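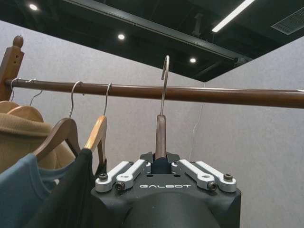
发件人:Simiyu 项目设备组
收件人:equip-plan 邮件列表
主题:回复:衣物整理工位设备预算(第二稿)征求意见

各位同事:

第二稿意见已收齐。为便于后加入列表的同事了解前情,先引三月份的来信,答复列于其后。

> 各位同事:
>
> 附件为衣物整理工位的设备预算初稿。初稿只列整机一项,末端执行器、备件、培训及场地改造均未单列。财务方面的意见是,整机与末端应当分开报价,否则日后更换夹爪时无科目可用。
>
> 另有三个问题请设备组答复:
> 一、取挂衣架用两指夹爪,还是直接采购多指手?
> 二、场地是否需要重新布线,费用由哪一方承担?
> 三、验收时用什么衣物,由谁准备?
>
> 请在第二稿中一并说明。
>
> 预算审核组

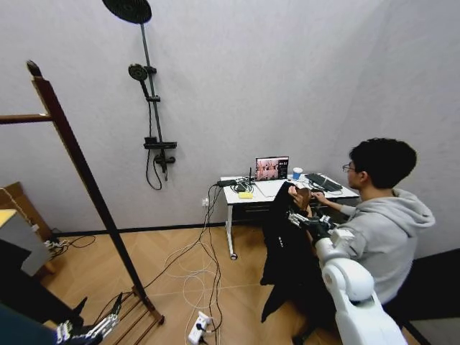 Sitard,2023年9月22日

现就上述问题逐项答复。

一、关于末端执行器。两指夹爪与多指手的用途不同,设备组建议分别立项。夹持衣架木质部分、将挂钩送过横杆,属于位置较为固定的动作,两指夹爪可以承担,备件也便宜。直接抓取垂落的布料则应使用多指手,但其维护周期短,指关节须按易损件管理。第二稿拟采购两指夹爪2套,多指手先以租赁方式进入试用,租期届满后再议是否转为采购。Pralel与Totar均已表示可以接受整机与末端分开报价,Totar要求末端的保修条款另行签署。

二、关于预算总额。整机、夹爪及首年备件合计控制在59万元以内,多指手租金不计入此数,列入运行费。培训费原先并入整机报价,现予拆出,由各使用部门按实际参训人数分摊。两家供应商的报价口径尚不一致:Pralel含运输和安装,Totar只含运输。比价表中已将安装费补列,请审核组以补列后的数字为准。

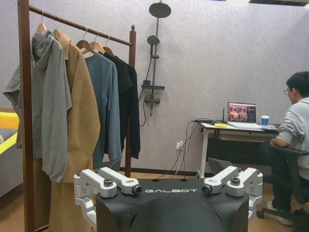

三、关于验收用例。初稿仅写“常见衣物若干”,这一表述无法作为合同附件。设备组建议改为逐件登记,共27件,覆盖短款、长款、连帽及深色衣物,由甲方准备并在验收前封存。挂放方式也应一并写明:浅灰连帽外套一侧袖子向外垂出,紧邻的驼色长大衣有一部分被它挡住,下摆接近地面,这类相互遮挡的排列须作为单独一组用例,不得以间隔均匀的挂法代替。黑色衣物再列一组,考核深色布料的识别与抓取。每组重复次数由双方技术负责人在合同签订前商定,失败一次即记录原因,不作补测。

四、关于场地与布线。现有墙面插座位置偏低,桌面设备与机器人共用时,线缆容易落到行走区域。第二稿增列线槽与地面护套两项,费用由场地管理部门承担,不占用设备预算。衣架、桌椅的位置在验收期内不作调整;如确需移动,应书面通知供应商并重新标定。有人员在旁办公时的运行速度与停机距离,请安全管理部门给出书面意见,作为采购文件的附件。

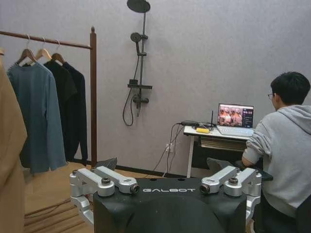 五、关于试运行时长。供应商提出以两周为限,设备组认为按自然日计算不妥,应改为按有效运行时间计算,累计超过299小时后方可进入终验。调试、等待备件以及甲方原因造成的停机不计入。运行日志由双方各存一份,格式沿用Simiyu项目一期的表格,新增“末端更换”一栏。

六、尚待确定的事项:
1. 多指手租赁期间的损坏赔付上限,法务尚未回复。
2. 控制软件升级是否另行收费。Pralel答复免费,但未写入报价单,须补正。
3. 腕部相机是否属于末端。若属于,则随夹爪一并报价;若不属于,应归入整机。请审核组给出意见,比价表中暂列整机项下。

对第三、第五两项有不同意见的部门,请直接回复本列表,并注明条目编号。涉及具体报价的内容请勿在列表中讨论,单独发送设备组邮箱即可。意见汇总后形成第三稿,仍由本列表发布。

Simiyu 项目设备组
附件:比价表(补列安装费)、验收衣物登记表(空表)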